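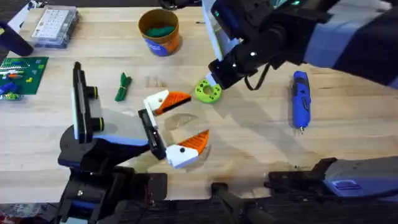 Fingertip compliance has taken up most of my September. The two-arm bench setup in the workshop, which I have been calling Korklow in my notes, was slipping on anything with a smooth rim, so I stopped tuning the controller and started on the contact surfaces. The pads I am testing now are the orange ridged ones, one on each white finger of the left gripper. The test part is the lime-green ring, for its center hole and the smaller holes in its face, which give a finger several ways to go wrong.

Pad geometry first. I printed ridges at 5 mm spacing and then at half that. The finer set picked up dust from the bench and lost grip after about 100 cycles. The coarse set is still in use. Both came off the same spool of Larura flexible filament, dried overnight before printing. Infill made less difference than wall count.

Grip force is set by a current limit on the finger motor. At 400 mA the pads flatten enough to touch along their full width. Higher than that and the fingers start to bow at the root, and the position reading no longer matches the real gap. I have left the limit there and slowed the closing speed.

Handing a part from one arm to the other is still the weak step. The arms share a clock but each has its own calibration, and the error between them grows toward the far side of the table. I reran the Momitz calibration script with 5 extra poses over there. The offset came down, but it drifts again once the motors warm up. The next job is logging joint temperature along with the offset, then deciding if a lookup table is good enough.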